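Senex (gripper)

Senex is a hand-held two-finger gripper designed and built in a shared workshop in the town of Stusten. It is operated directly by a person, without a robot arm, and is used to record manipulation of soft goods such as clothing, bedding and towels. The recordings serve as training material for a stationary arm of the same name, which carries the same fingers. The design was begun by Tiina Tikkanen and Teodoro Barrera, members of the Manríquez workshop, and is now in its third revision.

Background

Tikkanen and Barrera had earlier assembled a tabletop arm from a kit sold by Fatis, a supplier of hobby servos and bearings. The arm performed acceptably with rigid parts but failed regularly with cloth. Scripted motions depended on the fabric lying in the same position at each attempt, a condition seldom met outside the first few trials. In November the two began work on a separate tool that would let a person carry out the task by hand while the finger opening and the view from the wrist were logged. Crisóforo Cisneros joined shortly afterward and took over the electronics.

Construction

The body is printed in two halves and closed with machine screws. A trigger under the index finger drives both fingers through a pair of meshed sector gears, so that they close symmetrically about the center line. Maximum opening at the tips is 110 mm. Each finger slides on a linear rail taken from a scrapped flatbed scanner – the first revision used printed rails, which bound under side load.

Finger position is read by a magnetic encoder on the trigger shaft. A wide-angle camera mounted behind the fingers records at 34 frames per second, a rate set by the processor board and not by the camera itself. The lens covers both fingers at all openings together with most of the work surface. Power is supplied by a cable to a battery pack worn on the belt. An internal battery was tried in the second revision and dropped when the weight at the wrist proved tiring in sessions longer than half an hour.

Total cost of parts for the third revision, excluding the camera, was 70 euros.

Use

Recording takes place at the workshop and at the homes of members. The operator approaches the fabric with the fingers partly open, closes on a fold or edge, lifts or drags it, and releases. Trials are kept short and are started and stopped with a foot switch. Work surfaces are varied on purpose, as are lighting and background, to keep the trained controller from relying on a single room.

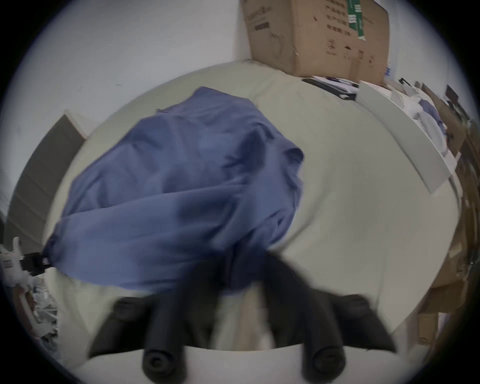
The gripper at work on a piece of crumpled blue fabric.

Wrinkled fabric presents the main difficulty. A fold seen from above may contain one layer or several, and the wide-angle view gives little indication of depth at the fingertips. Operators are instructed to approach from the side of a raised fold where one is present, and to hold the tool still for a moment after closing. Fast approaches produce motion blur on the fingers. Barrera's processing script marks the affected frames but does not delete them.

Data and training

By the end of the second recording period the collection held 3,439 trials. Each is stored as a video file with a table of encoder readings aligned by time stamp. Estrella Becerra maintains the archive and wrote the tool used to trim and label entries. Labels give the type of fabric, the outcome (held, slipped or missed) and the operator's initials. Trials in which the fingers closed on nothing are retained under a separate label.

The controller is a small neural network trained on one desktop graphics card. It takes the current camera view and finger opening as input and returns a short sequence of tool movements. Transfer to the arm requires the camera to be mounted at the same distance and angle as on the hand-held unit. A printed jig is used to check this before each run.

Limitations

The trigger linkage has measurable backlash, which appears in the logs as a delay between the encoder reading and visible finger motion. The fingers have no force sensing. Thin, slippery fabrics remain unreliable, and heavy items such as wet towels exceed the payload of the arm.

Later revisions

A fourth revision has been drawn by Jaanus Baranauskienė. It replaces the sector gears with a belt drive and moves the camera closer to the center line. The rails and encoder are unchanged.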